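From: Ngân Quan
To: shared-kitchen list
Subject: Re: [shared-kitchen] Covering a table with kraft paper, and where does the rice cooker go?

Hello Fulgencio, and hello to everyone else reading along,

I meant to answer this last night and then supper got in the way, so please forgive the delay. I'm quoting your message here for the people who joined in November and may not have the start of it.

Fulgencio Tejada wrote:

> Hi all,
>
> We finally have a proper table for the small kitchen things and I would
> like to cover the top before it gets any more rings on it. I was going to
> use one of those vinyl cloths but the one from Pirby slides all over the
> place, and my sister-in-law says brown paper is better and you just
> throw it out when it's dirty. Has anyone done this for more than a week
> or two? Does it tear? Do you tape it down?
>
> Second question. We keep having the same little argument about where
> things get put back. The rice cooker moves every day and then the plates
> end up in front of it. Is there some way to mark places on the table that
> doesn't look like a parking lot?
>
> Thanks,
> Fulgencio

Your sister-in-law and I would get along! I have been a brown paper person for years now, ever since the Grekach Street kitchen, where we had a long table with a top so scratched that you couldn't wipe it clean no matter what you used. Plain kraft paper, the heavier kind that comes on a roll, holds up very nicely. We change ours when it needs it, and with ordinary use that means every 18 days or so, sooner if there has been a lot of soup. I buy the 500-foot roll from Carretero and keep it standing up behind the pantry door, where it takes up hardly any room and lasts practically forever.

As for tearing, it mostly happens at the corners, where people lean. Cut the sheet long enough to fold under on all sides and tape it from underneath. Smooth it out from the middle with your forearm before you do the last side - I always forget this and end up with a big bubble, and then I have to peel it all up and start over, muttering.

For marking the places, I'd go with painter's tape, the dark blue if you can get it. Lay it out in strips, one direction first and then across, so the whole top is divided into squares. I know you said you didn't want a parking lot (I laughed out loud at that), and I suppose it does look a little like one, but you stop noticing after a couple of days and the squares do settle an awful lot of arguments. Ours don't come out perfectly even and it has never mattered a bit.

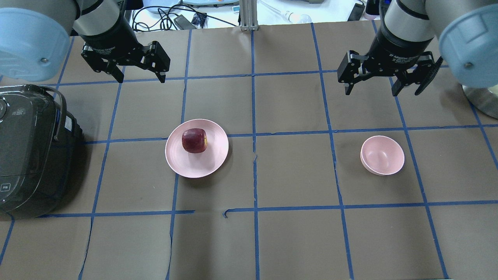 The rice cooker I would put off to one side and leave there for good. Ours is a black one, fairly heavy when it's full, and once we gave it a regular place at the left end, people stopped shoving it around to make room for a plate. Do leave some space above it, too. If there's a shelf overhead, pull the cooker forward before you turn it on, or the steam will go straight up into the wood. We ruined the underside of a perfectly good shelf that way at Grekach Street and I still feel bad about it.

Plates I like toward the middle of the table, with an empty square or 2 around them, so there is somewhere to set down whatever you have in your hands. I think this is where most tables go wrong. Every inch gets given to something, and then you come along with a hot pot and have to stand there holding it. If I were starting again I would fill fewer squares than I thought I needed and let the family complain for a week.

One small warning about the tape. Don't leave it on bare wood for months on end, especially near a sunny window. On paper it's no trouble, it all comes up together and goes in the trash. I tried the cheaper tape from Evance once and it curled up at the ends by the next morning, but our kitchen was very damp that winter and other people may have had better luck with it. If anyone has, please speak up, I'd be happy to save the money.

You asked for something that doesn't look too official, so I'd also say skip the labels. We wrote names in the squares one year, with a marker, and it bled through the paper and left "LADLE" on the table backwards. You can still read it if the light is right.

How long is your table, by the way? If it's much over six feet I would use two sheets and hide the join under a strip of tape. And if you'd like to try the paper before buying a whole roll, I have an end piece, 22 feet or so by my last measuring, that you are very welcome to. I'm home most mornings until ten.

Warmly, and say hello to your sister-in-law for me,
Ngân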